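Manta de rayas que destiñe, ¿la lavo o la dejo así?

Publicado por Xavier en febrero, 23:40
Imprimir | Enviar por e-mail

Hola a todos. Me han regalado una colcha tejida, de rayas, sin etiqueta ninguna. No sé si es algodón, lana o mezcla. Pasé un trapo blanco húmedo por una raya granate y salió rosa. Mi lavadora es una Vastent bastante vieja, el programa más corto dura una eternidad y el de lana no centrifuga bien. En la tintorería del barrio me piden 305 pesos y no garantizan nada. ¿La meto con agua fría y ya? Tengo visitas en dos semanas y me gustaría ponerla en el cuarto de huespedes. Gracias.

Yến Từ
A máquina no, por favor. Si el trapo sale rosa, el tinte está suelto y lo primero que se mancha es lo claro. Yo lo hago en la bañera – agua fría, jabón neutro, muy poco, diez minutos como mucho. No dejar en remojo toda la noche!! Eso que dicen del vinagre y la sal no fija nada en un tejido ya teñido, a mí al menos nunca me sirvió. Cambiar el agua hasta que salga clara. Luego toalla grande, enrollar, apretar sin retorcer. Secar en plano y a la sombra.
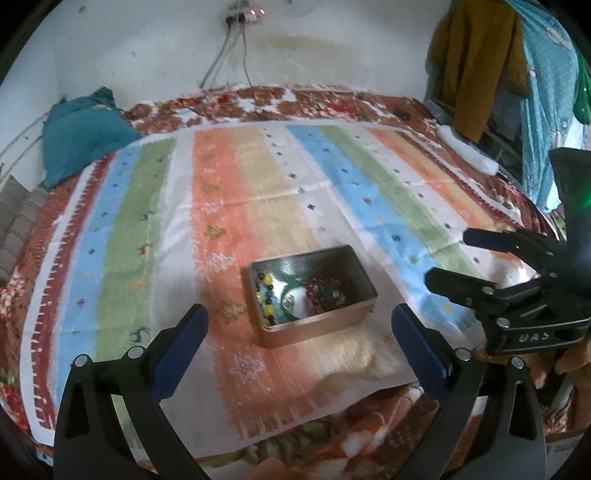

El problema de verdad es el orden de los colores. Prueba cada uno por separado con el trapo, en una esquina, y apunta cuál suelta. El granate y el naranja suelen ser los peores, y en la mía la raya naranja ancha va justo al lado de una amarillo claro, así que cuando la lavo no la doblo nunca mojada – siempre estirada, que lo oscuro no toque lo claro. Los motivos pequeños tampoco se frotan, se enganchan. Si hay una mancha suelta, esponja y toques, nada mas.

Hilla
Toallitas atrapacolor y programa frío. Yo lavo todo así y ningun problema. Gasté 811 en una alfombra parecida y sigue bien.

Wako
Ojo con lo de Hilla, las toallitas ayudan con un poco de tinte, con mucho no. Otra cosa, si no está sucia no la laves. Airearla en el balcón una tarde sin sol directo, aspirar con una media en el tubo y listo. Para unas visitas sobra. Y debajo pon una sábana oscura, por si acaso, que con el sudor también destiñe.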